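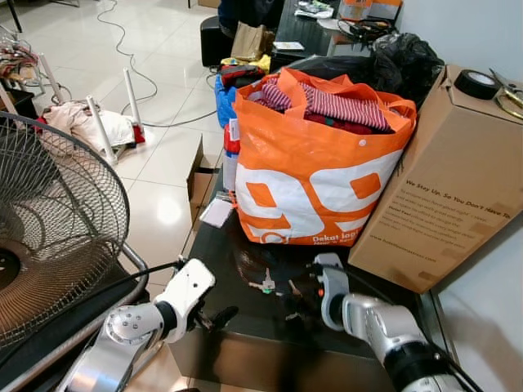
Key hooks by the door - quick version

Took me one evening. Would have been less if I'd cleared the table first. Doing this in November, when everybody comes in with coats and bags and drops their keys on the first flat thing they meet.

What you need

Small stick-on hooks or brackets, the short kind
Rubbing alcohol and a clean rag
Painter's tape
Pencil, soft one
Scissors
A box for stuff that has no home yet
A trash bag
Tags or rings in different colors for the keys

I used Brendus hooks, the plain ones. Zaduneo makes a longer one but it sticks out and grabs sleeves. Either is fine for keys. Not for coats. Not for a full shopping bag, don't even try.

Step 1. Clear the drop zone

Whatever surface the keys land on now, empty it. Everything. Three places for stuff to go: trash bag, box, shopping bag. Clothes in the shopping bag, one of those big woven ones is best, it stands up on its own when it's full. Tape, scissors, tools stay out, you'll want them in a minute.

Don't sort the clothes now. You will end up folding shirts at 11 and no hooks on the wall. Ask me how I know.

Step 2. Sort the keys

Lay them out on the bare table. Try each one in the actual lock. Any key that fits nothing goes in an envelope with the month on it, in a drawer. Still there next year - toss it.

Then mark the ones that look alike. A green tag on one and nothing on the other is plenty. Don't write your address on a tag. Don't write "front door" on it either.

Loose keys are fine on a small hook as long as the hole in the head is big enough. If not, put a split ring through it first.

Step 3. Pick the spot

Stand where you stand when you walk in, arms full. Reach out with your free hand. That's the hight you want. Not eye level, everybody does eye level and then the kids can't reach.

Stay off outside glass, anyone can see keys through it. Check that the door doesn't swing into them, open it all the way and look.

Painted wall is ok if the paint is sound. Fresh paint needs to cure, check the can, mine said two weeks and I gave it three. Old flaky paint, no. It'll come off with the hook and take a nice square with it.

Step 4. Mark and clean 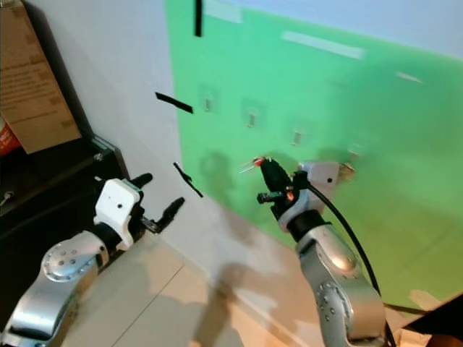
Spacing matters more than the hooks do. Leave a hand's width between them, more if you carry a big bunch, otherwise the keys pile onto each other and you're picking through them every morning. A level row is the usual thing and you can do that with painter's tape, top edge straight, hooks under it. But they can step down too. Four little white ones going down on a slant against mint green look pretty good to me, and the low end is where short people hang theirs. For a slant just run the tape at an angle and measure along the tape, not along the floor.

Pencil a small tick at the top of each hook. Small. You have to erase it later.

Wipe with alcohol, let it dry completly. No spray cleaner, it leaves a film.

Step 5. Stick them

Peel, line up with the tick, press hard. Count to thirty, slow. Next one. Then leave them ALONE. The pack says one hour, I say overnight. Pull the painter's tape off now though, slow, back on itself.

Step 6. Hang the keys

Most-used key on the easiest hook. Spare at the far end. Hang it gently the first few days, don't throw it from across the hall.

If one falls off

Usually dirt, or grease from hands. Clean the wall again, new strip, never reuse the old one. Falls again - two small screws and wall plugs, done.

Taking them down later: warm the strip with a hair dryer, pull it straight down along the wall. Not toward you.

Then go deal with the shopping bag.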